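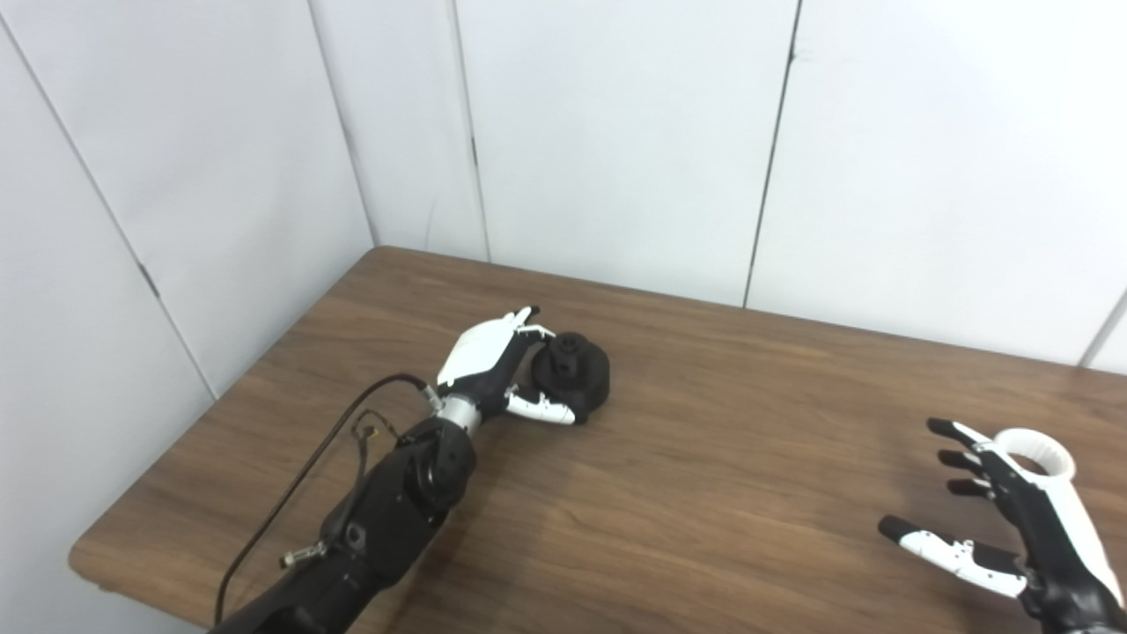
Old novels where everyone sits in the kitchen

tisora_reads
May 24, 2019
Finished a New England farmhouse novel last night, 393 pages, and I swear 69 of them are people not speaking to each other over pie. Loved it. What else is like this?

Erix
Most of that decade, I'm afraid. Somebody gets jilted in chapter two and takes until spring to mention it.

plumline85
I gave up on mine at page 85. The father had just forbidden something. I no longer remember what, and I doubt he did either.

tisora_reads
But the forbidding is the good part! They're all so stubborn that a fence can ruin two families.

plumline85
A fence did ruin two families. I wanted one of them to move to Ohio.

Erix
Disagree with plumline. The silence is the plot. If they talked it out you'd have a pamphlet.

plumline85
I like pamphlets.

zostedetti
Try the short stories before another novel — same grudges, home by bedtime. And skip the cheap reprint with the tiny type. Mine lost the last page of a chapter and I didn't notice until October.

tisora_reads
Ordered a used set of stories. Seller says "slight odor."

Erix
Mine had that too. Stand it open on a windowsill for a week.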